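The Company That Let Its Suppliers Read the Budget

When Deisy Palomino took over the management of Kemetti, the first thing she asked for was the list of suppliers. It had 83 names. She called every one of them in her first months, and she asked all of them the same question: what do you know about our plans for next year? Most of them knew nothing. Two had learned from a newspaper that the company was going to close a warehouse they delivered to every week.

"I was ashamed," she told me when we met on a Thursday morning in the company's office. "These people gave us credit, they kept stock for us, and we treated them like the weather forecast. We looked at them only when we needed something."

Kemetti sells maintenance contracts for small hotels and clinics. It is a business with thin margins and long relations, and for many years it was directed in the old way. The owners decided in spring, the managers were informed in summer, and the rest of the people found out when the change was already in front of them. Palomino proposed to open the yearly plan, including the budget, to employees, suppliers and the larger customers before it was approved.

The owners needed a long time to agree. Calum Semple, the finance director, was the strongest voice against it, and he does not hide this today. His fear was simple. If a supplier can see how much money is reserved for his service, he will ask for all of it.

"I still think it was a reasonable fear," Semple says. "In the first year three of them did exactly that. We had difficult conversations. One supplier left us, and I was sorry, for they were good."

What he did not expect was the opposite case. A cleaning products firm called Tovar read the plan and wrote back that the company was paying for more deliveries than it could use. Tovar suggested one delivery every two weeks instead of weekly. It earned less per month from this change, but it asked for a longer contract in return, and it received one.

The meetings where these things are discussed take place in September, over two days. They are not elegant. The last time there were 18 proposals on the table and the discussion of the fourth one took the whole first afternoon. Llinos Parri, who leads the customer service team, had to present a proposal from her own people to stop the night telephone line, with two hotel owners sitting in the first row who use this line. The proposal did not pass. A smaller version of it, with the line closed only on Sundays, is now being tested.

Parri has worked at the company for 13 years and she remembers how it was to receive a decision ready made. She says the open process is slower and that it tires people, especially those who must also do their normal job on these two days. She would like to have fewer proposals and to receive them earlier.
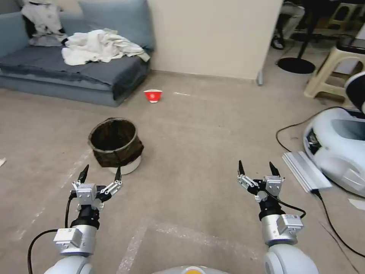 What the numbers say

It is not easy to measure if openness pays. Semple has tried, and he showed me his spreadsheet with some doubt in his face. The cost of the process itself he knows well: the last round took 3590 working hours, when one adds the preparation, the meetings and the answers to written comments. On the other side he puts the savings from changed contracts and the lower number of complaints. In the last year the two sides were almost equal.

Yevhen Yurchenko, a consultant who has followed similar processes in several family companies, believes that the comparison is made too early. In his experience the first two years are used mainly to learn how to speak. People come with old complaints, and these must be heard before anybody can talk about the future. He also warns about the companies that publish a plan when everything in it is already fixed. Employees notice this very quickly, and after that it is difficult to invite them a second time.

Salaries, and other closed doors

Kemetti has limits too. Individual salaries are not published, and neither are the negotiations with banks. Sverre Bråten, who represents the employees, wants at least the salary bands to be open by the next round. Palomino has promised an answer before the summer. Semple is against it, again.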